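3. Conexión de la base Dirnedance

La publicidad de Dirnedance promete «lista en cinco minutos». Calcule más, sobre todo si su instalación es antigua.

1. Saque los cables y la hoja antes de tirar nada.

2. Apague el amplificador. El fabricante dice que no hace falta; nosotros quemamos un fusible por creerle.

3. Conecte primero la toma de tierra y después los 2 altavoces.

4. Encienda y espere a que el piloto quede fijo. Si parpadea más de 3 veces, vuelva al paso 2.

Nota: el modo «Bunting» dice mejorar los graves. En nuestras pruebas no notamos diferencia. Déjelo desactivado hasta terminar el ajuste.

Precaución: no supere los 800 W en la misma regleta, por mucho que la etiqueta sugiera otra cosa.

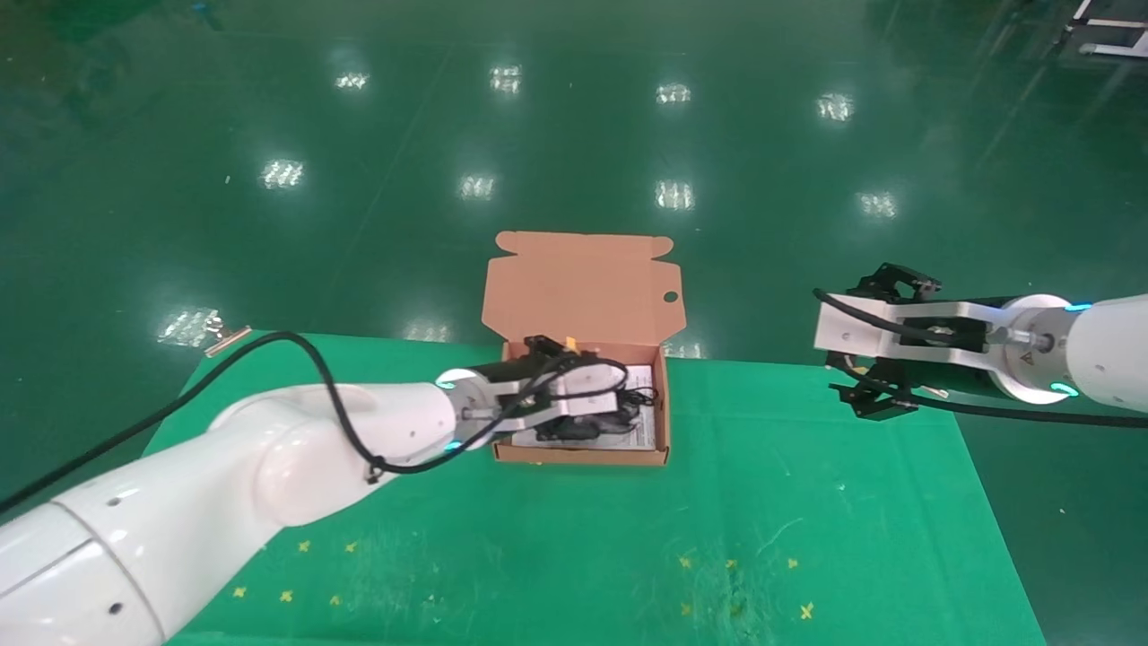 Fig. 5. Cables negros y hoja impresa en la caja de cartón.

5. Guarde la caja. La garantía no la exige por escrito, pero el servicio técnico suele pedirla.

Para el ajuste de volumen, véase el apartado 4.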